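**Noltham Belt No. 38**

A leather belt for people who have given up on the one that came free with the suit. Cut in one width and one brown, and we've stopped taking requests for tan.

Maëlys Marchal drew the pattern in April and has refused to change it. It goes through ordinary loops, denim included, and the buckle stays put when you sit down.

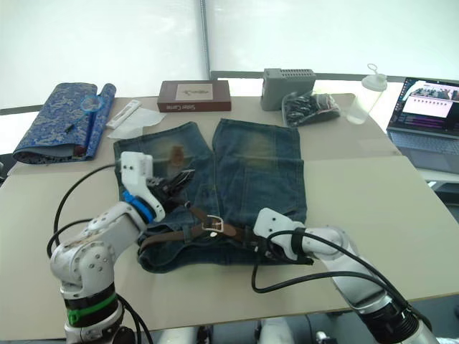 ## Details

- Full-grain leather from Guérin, 38 mm wide
- Rectangular buckle, silver finish
- Weight: 231 g
- Stitching: none, so none to come undone

Care: Putex balm, twice a year. Once is also fine.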